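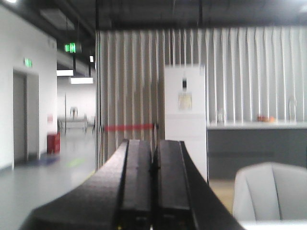

The grey curtain, in its pleats

The Last Hem
A short story by Asmaa Ramadan

Kumudini had three pins in her mouth when the director walked in and said the coat was wonderful, marvellous, the best thing in the whole film, and could it possibly be green?

"Green," she said, round the pins.

"Like a pond! A pond with something living in it."

The coat was red. It had been red since April, when she had found the wool in a warehouse in Kozan and carried it home on two trains, hugging it like a baby. There were 47 buttons down the back and she had covered every one of them by hand.

Nimal, who was cutting sleeves at the other end of the table, put down his shears very gently.

"We shoot on Tuesday," he said.

"Plenty of time!" said the director, and was gone, scarf flying.

Kumudini took out the pins. She ought to have been furious, and for a minute or so she was. But then she thought of the heroine running down the steps at Dundetti in the rain, with all that wet stone behind her, and oh – he was right. Red would shout. Green would come creeping up on you, and by the time you noticed it you'd be in love.

"Get the big pan," she said.

"You can't dye red wool green."

"No. But we've still got the curtains from the ballroom."

They were glorious curtains, heavy velvet, the deep wobbling green of old bottles. Nimal stared at her, and then he began to laugh, and then he was up the ladder unhooking them while she dragged the pattern pieces out from under the cat.

They sewed until the milk van came. Nimal sang the whole score of the film, badly, doing the trumpets with his lips. At five she bit off the last thread and hung the coat on the dummy, and it swung once and settled.

"Pond," said Nimal.

"With something living in it," said Kumudini, and went to look for the buttons.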